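Sketon Desktop Whiteboard with Feet

Item code 2145
Colour: white face, black frame
In stock, ships from our Brampton warehouse

The Sketon is a small dry-erase board for a desk, counter or side table. It has a slim black frame with rounded corners and two short black feet that hold it upright along its long edge. Slide the feet off and it lies flat, or you can carry it to the couch and write on it in your lap.

We started carrying it after customers asked for something between a sticky note and a wall board. It holds three or four lines in ordinary handwriting, enough for a grocery list, a phone message or a few words to start the day. People buy them for home offices, classroom desks and the end of the kitchen counter where the mail piles up.

The surface is coated steel. Any dry-erase marker will work, and coloured inks show up well at normal desk distance. Greens and blues wipe off most cleanly in our experience. Red can leave a faint shadow if it sits for more than a couple of weeks — a damp cloth with a drop of dish soap takes care of it. Please don't use abrasive pads or acetone.

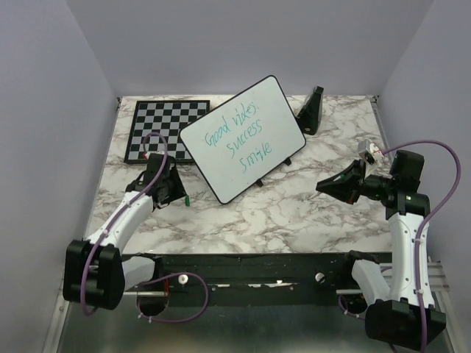

The feet are rubber-tipped and won't mark stone, laminate or finished wood. They push on from underneath and can be moved along the frame if you want a wider stance. On a polished surface, press down lightly on the top edge after fitting them so that both are fully seated.

In the box
One Sketon board
Two feet
One black marker with eraser cap
Care card in English and French

Specifications
Frame: aluminum, black finish
Surface: coated steel, magnetic
Sides: one writing side, plain grey back
Warranty: 26 months on the writing surface, not including scratches

Related items
Drureck marker set, fine tip, item 2558
Amato felt eraser, pocket size
Flustotero magnetic pen tray, fits the Sketon frame

Schools and offices
Cartons hold 48 boards, packed flat with the feet in a separate bag. Carton orders are priced by quote. Write to Annunziata Lo Presti in our orders office with your postal code and the number of cartons, and she will reply with a price including freight. Orders received before noon usually leave the same day.

Returns
Unused boards can be returned in the original box within 30 days. Replacement feet are sold in pairs, and we keep them on hand year-round.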